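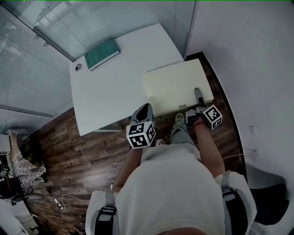
Francine Chan used to pack sample boxes at Trillano's warehouse in Tenthorpe. She now spends most of her shift in a small office upstairs, sitting at a desk with a gripper in each hand, showing a machine how the job is done. She opens a lid, closes it, puts it back and starts again.

The company wants robot arms on two of its packing lines by July. The arms learn from recordings of people at work, and the supplier, Qiu, asked for 2,000 of them before it would set a date. When I visited, the count stood at 1,112.

"My hands knew it already," Chan says. "The grippers didn't. You can't feel the edge of a box through them, so you slow down and look."

Her pay went up a grade when she moved, and her back is better for the chair. She misses the floor, though – the radio, mostly, and having someone to talk to before the morning break. Recording is quiet work, and a dropped lid means doing the whole thing over.

Downstairs, 24 people still pack by hand. Trillano says none of them will lose their job this year and has put that in writing. Beyond then it promises only retraining, and several packers told me they would like to know what for. At the Cakutden site, where arms went in first, the night shift was cut and its staff were offered days. Some couldn't take them because of childcare.

Chan has asked to be trained to run the lines once the recordings are finished. She hasn't had an answer yet. In the meantime she has a list of box types to get through, and the next one has a catch she doesn't like.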